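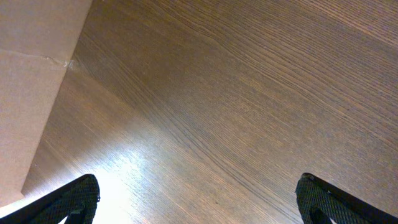 Pumon Bench Robotics Group, Working Practice Pages
How to set up and run a tape-and-box handling task on a shared bench
Revised 09/02/2022. Page owner: Da-eun Hyun.

These steps apply to any small arm fitted with a two-finger gripper and used on an open table at the Lakdale site. They sit beneath the site risk assessment and do not replace it. Read that first.

1. Check the fingers with the power off
Look at both textured pads. Replace a pad if it is lifting at the edge or has gone smooth. Tighten any loose pad screws by hand. Open the gripper fully and confirm that both tips move by the same amount. Enter the result in the Fedik log under the arm's own number.

2. Clear and check the table
Remove tools, cups and paper. Wipe the surface and let it dry. On varnished wood, switch on the lights you intend to use and look at the wrist camera view before going further. Glare can hide the edge of a pale object. Move the lamp if you can; changing the exposure is second best, and any change must be logged.

3. Place the object
Lay a tape roll flat, with the hole facing up. Press down any loose end. Bring the open gripper over it slowly and stop short of contact. Keep bare table between the roll and at least one finger, so that small errors in position do not push the roll along. Check the core as well as the tape: a frayed core may be used for practice, but not for a scored run. 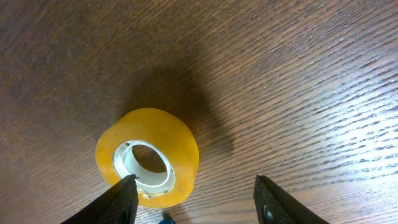

4. Set the limits
Set the speed limit to 20 per cent for the first pass. Raise it only after three clean passes at the lower setting. The lowest permitted height is set from the table surface, never from the top of the object. If the table has been moved, set it again.

5. Place the box
Use a plain closed box with square corners. Set it near the middle of the table, long side across, within reach of both arms where two are fitted. Before starting, trace each cable back to the base by eye and make sure there is enough slack for the full movement. A cable must not lie between a finger and the box. 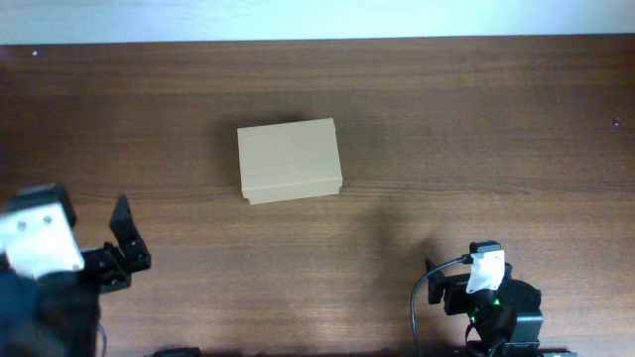

With two arms on one table, only one may enter the middle area at a time unless the task plan says otherwise. The operator keeps one hand at the stop button throughout. A second person may watch but must not reach over the table while either arm is powered.

6. Stop and record
Park the arms, cut the power, then remove the object. Write down the number of passes, any stops and the reason for each. Pads are changed after 1000 grips whatever their condition. The form is Tuhiwai sheet 162, kept in the rack by the door.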